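Storier Support - Ticket history
Subject: Handheld demos train fine but the policy lets go of the bottle early
Opened by: Shirley Mapplebeck
Assigned to: Sheila Pickering
Product: Ravport handheld gripper pair, recording software and export tool
Status: Closed - workaround confirmed, fix pending

Shirley Mapplebeck
We are comparing two ways of collecting demonstrations for a two-handed bottle task. One set is teleoperated on the arms. The other is recorded by hand with the Ravport pair, no arms involved. Same task, same training settings, same number of demos in each set: 200.

The teleop policy finishes the handover in most trials. The handheld policy reaches the bottle, closes on it, and then opens the right gripper before the left one has closed. It does this on nearly every trial. I don't think it is a perception problem because the approach looks good. Logs and the export config are attached.

Sheila Pickering
Thanks for the logs. Three questions before I dig in. Are both grippers on the same firmware? Did you run the width calibration on each one separately, or copy the file across? And which export option did you use for the action labels, "measured" or "next measured"?

Shirley Mapplebeck
Same firmware on both. Calibrated separately, fully open and fully closed, before the first session. Export was "next measured", whatever the default offset is.

Sheila Pickering
Default offset is one step. Can you plot gripper width against the tracked pose for one demo, both sides, and send it? Pick one with a clean handover. I want to see whether the right side leads.

Shirley Mapplebeck
Plot attached, demo 33. The right width does lead. The jaws start opening in the width trace while the pose trace says the left hand is still traveling. I watched the video for the same demo and that is not what I did. I waited.

Sheila Pickering
Agreed, that looks like a timestamp problem and I don't think your handling has anything to do with it. Width and pose come in on separate streams. Pose is stamped when the tracker sends it. Width should be stamped when the gripper sends it, but on your export the right side seems to be lined up by row number. If any pose rows are dropped or added, the two drift apart over the length of the demo.

Please try this:
Open one raw recording in the viewer.
Compare the row count for right pose and right width.
Do the same for the left.

Shirley Mapplebeck
Left matches. Right pose has 1,225 rows and right width has fewer. So the right side is missing width rows, and everything after the gap gets pulled forward. That fits the plot.

I reseated the cable at the gripper end and recorded again. Still short. Swapped the left and right cables and the fault moved to the left side, so it is the cable and not the gripper. Using the spare now. Haslam, our lab manager, is ordering another.

Sheila Pickering
Good test. Before you record a full set on the spare, do a short batch over the white board with the same bottle. Close, hold, release, a few times per demo, and check row counts on both sides after each one. Keep slack in both cables so they don't pull when you turn your wrists. 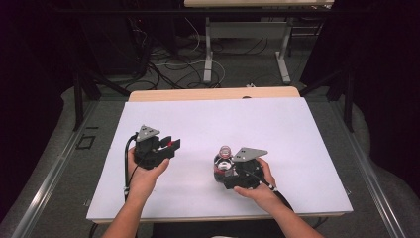
Shirley Mapplebeck
Did 6 short demos on Saturday, October 5, 2019. Row counts match on both sides in all of them. Width and pose line up in the plots and the opening comes where it should.

What do I do with the old set? I would like to avoid recording it all again. The July pilot was on the original cable too, and we were planning to report those numbers.

Sheila Pickering
You can probably save it. The raw files keep the gripper's own clock even when rows are missing. Re-export with "align by device time" turned on and "fill gaps" set to hold last value. Throw out any demo where a gap falls during a grasp or a release - holding the last value there would give you a wrong label. The export report lists gap start and length per demo.

I would not report the July numbers without doing the same to them.

Shirley Mapplebeck
Re-exported. Some demos had gaps across the release, so I dropped those and recorded replacements on the spare cable to get the set back to full size. Retrained from scratch with the same settings.

The right gripper now holds until the left has closed. There are still failures, mostly the left fingers coming in too low on the bottle, but the teleop policy makes that mistake as well. Teleop is still ahead overall, by a much smaller gap than before. I will rerun July the same way and label the old result as affected by the export.

One request: the export tool should stop with an error when the row counts don't match. It gave me no warning at all.

Sheila Pickering
I've filed that with the Pistdale team, who look after the exporter. They plan to make device time the default and to print a warning on any mismatch. Stopping with an error is still being discussed, as some users export partial recordings on purpose.

Please mark the bad cable and send it back with Haslam's order so we can test it. Closing this ticket. Reply here if the July re-export shows anything different and it will reopen.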